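I've had people tell me for years that a robot in the house is always ten years off, and I'm happier than ever to argue. Clearing sticky notes off a cork board is a dull little chore — and a lovely test! Paper is thin, it bends, and it lies flat where fingers can't easily get under it.
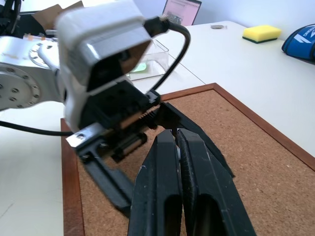
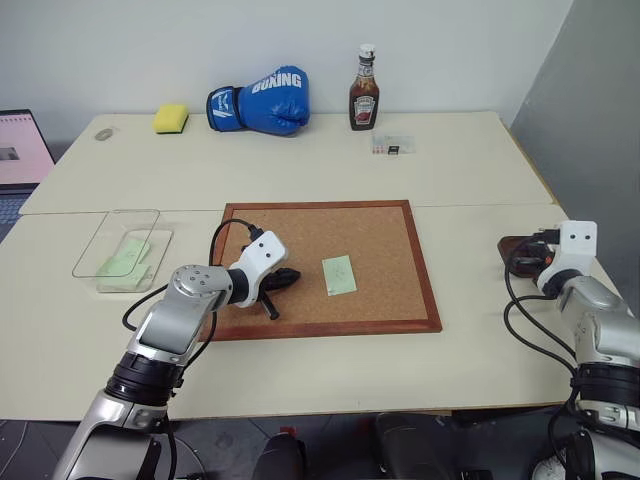

## So, can they do it yet?

Partly. I'd trust a pair of arms with a tidy table long before a teenager's bedroom. Vesna Leka thinks the kitchen comes first; I say the desk, and I'd love one in Jallville by July.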